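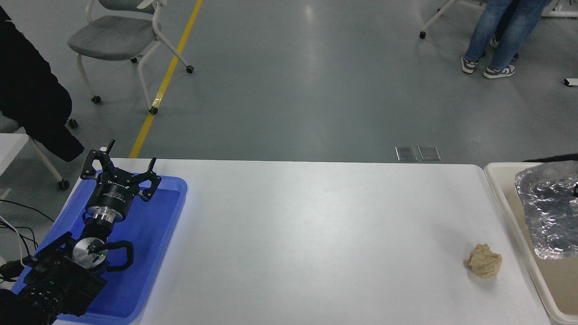
紙は折り目がつくと音が変わる、とミラグロス・ダグダグは言う。新品の包装紙は乾いた高い音を立てるが、一度丸めて広げたものは低く、長く鳴る。だから彼女は、練習の前の晩に紙をすべて一度もんでおく。

ラジオドラマの効果音を手で作る人は少なくなった。港町ラクソンの小劇団クロスティンは、いまも月に一度、客の前で朗読劇を上演し、音はすべて舞台の脇で出している。10月の公演は、山火事から逃げる一家の話だった。燃える音には薄い包装紙とセロハンを使い、火が近づくにつれて枚数を増やした。

台本は30ページある。余白には鉛筆で、どの行で紙を握り、どの行で離すかが書き込まれている。離す動作のほうが難しい。手を開いたあとも紙はしばらく鳴り続け、次の台詞にかぶるからだ。

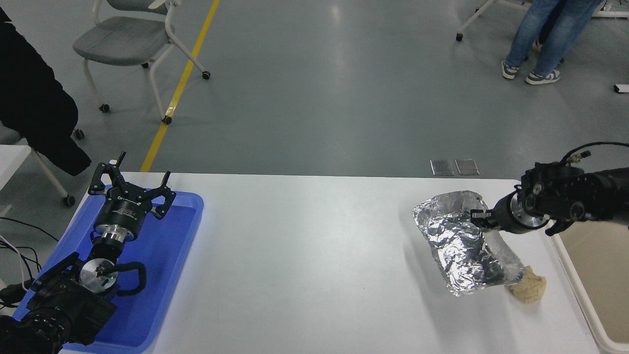
雨には米と金網、馬の足音には木の椀を使う。どれも古くからあるやり方で、劇団が考え出したものではない。ただし雷だけは、レイナルド・パンヒリナンが自宅の物置で見つけた薄い鉄板を使っている。端を持って揺らすと、最後列の客まで肩をすくめる。

録音素材を使う案も出た。購入した音源集には1172種類の音が入っていたが、二度の稽古でやめた。役者が台詞を少し遅らせると、再生した音が先に終わってしまう。手で出す音なら、相手の息を見て待つことができる。

公演の収入は毎回、会場費を払うとほとんど残らない。次の演目は灯台守の話で、霧笛の音がまだ決まっていない。ダグダグは瓶を吹く方法を試しているが、パンヒリナンは古い管楽器を探すつもりでいる。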